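Estar Home Notes, sheet 476
Soft printed items and wood surfaces near windows
Revised Jul 3, 2023

Scope: bags, covers and cushions in bright dyed fabric with a printed logo, and the tables and benches they get left on. Leather is covered on sheet 869.

Cleaning the fabric

Read the sewn-in label first. If there is no label, treat the item as hand wash only. Empty all pockets and brush the seams with a dry, soft brush. Grit left in a seam acts as an abrasive once it is wet.

Mix one teaspoon of mild liquid soap into a quart of lukewarm water. Test on an inside seam with a white cloth. Color on the cloth means the dye is not fast, and cleaning should stop at cold water with no soap. Oranges and reds fail this test more often than blues in our workshop at Drulovby.

Wipe plain areas in straight, overlapping passes. On the print, blot only. Most black logos on soft goods are a thin layer of ink sitting on the weave, and they crack along fold lines before they wear anywhere else. Solvent cleaners, including the Mengal spray we recommend for tile, will soften this layer.
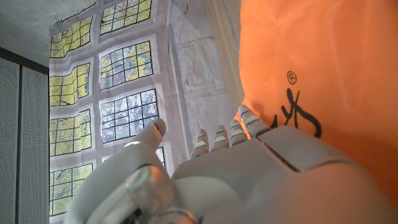
Black brush-style print on bright orange. Blot over the logo, wipe elsewhere.

Removing wrinkles

Light wrinkles in a matte fabric usually drop out if the item is stuffed and left alone. Use clean towels or plain white paper. Newsprint transfers. Fill until the sides are rounded but the seams are not under strain, then leave overnight.

If creases remain, hold a steamer 8 inches from the reverse side and keep it moving. Never steam the face of a print, and never iron a coated fabric at any setting. Inflatable items should be aired up to low pressure only and kept away from steam.

Drying and storage

Dry in shade with moving air. Turn the item once after around 2 hours. Store it with the print facing out and unfolded. If it has to be folded, put the fold through a plain area.

Wood surfaces in window light

A damp bag set on finished wood can leave a pale ring, and dyed fabric can leave color. Put a cotton cloth underneath until the bag is fully dry. The same applies to rubber feet and vinyl piping, both of which can soften a lacquer.

Tables standing beside large windows need additional attention. Finish ages faster on the lit side, and anything left in one position will mask the wood under it and leave an outline. Shift lamps, trays and runners weekly. Rotate the table end for end twice a year; we do ours in November and again in late spring. Dust with the grain using a barely damp cloth and dry immediately. 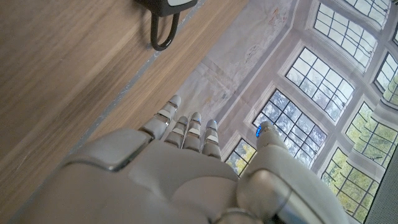

One reader reports that rotating the table did little on its own in a room with glass along one whole side, and that the outline of a runner on an oak top faded only after the runner was put away for an entire summer. The same reader hangs sheer curtains from midday until four and has had no new marks.

That matches our results with oak. Cherry changes faster, and a month is often enough. Walnut tends to lighten, so the covered patch will look darker than the rest. Do not try to even out the color with oil. Hinum paste wax may be applied afterward in a thin coat, buffed after ten minutes.

Supplies: white cotton cloths, soft brush, mild liquid soap, towels for stuffing, hand steamer, paste wax.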